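How do you choose a hand for a robot?

Hold out your hand and wiggle your fingers. You've got five of them, they bend in lots of places, and they can feel whether something is squashy or hard. Lucky you! Most robots have to manage with far less, and my job is to find out which hands suit which robots.

A robot's hand is called a gripper. At the moment I'm comparing two of them. The first is the Kurkon, which has 2 stiff fingers that slide together like a pair of tongs. The second is the Makori, which has a soft rubbery cup that sucks on to things (a bit like when you stick a cup to your chin by breathing in, and yes, I still do that).

I don't start with real grippers, though. Real ones are expensive and it hurts my feelings when they snap. I start inside a computer program called Oretitz, where everything is made of maths: the table, the gripper and all the things to pick up. If the pretend robot bashes its pretend fingers, I press a key and it's mended.

Each gripper gets 50 goes at every object. Boxes are easy. Balls are sneaky and roll off. My favourites are the really awkward shapes, with round bits and flat bits and a handle sticking out, because then you have to decide which part to grab. With a stiff pair of fingers I like to go for a short, chunky bit with a finger on each side.

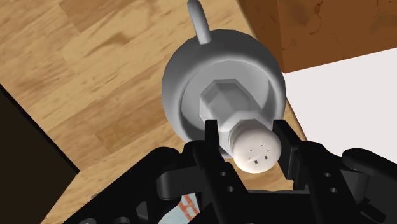

Why doesn't a robot just squeeze as hard as it can?

Because squeezing too hard can crush things or make them shoot out sideways, like a wet bar of soap in the bath. A good gripper squeezes just enough to stop the object slipping.

So I test the squeeze as well. I begin with a very gentle one and turn it up little by little. Then the arm lifts the object and holds it for 30 seconds, which feels like ages when you're staring at a screen with your fingers crossed.

The Kurkon is doing well on lumpy things. The Makori is brilliant on smooth, flat ones but gets in a right muddle with anything full of holes, as the air leaks in and the suction goes. Next I'll try them both on a real arm, the Skinik, and I bet the balls will still be sneaky.

Want a go yourself? Find some kitchen tongs and pick up a grape, a spoon and a sock. Then try it again with your eyes shut!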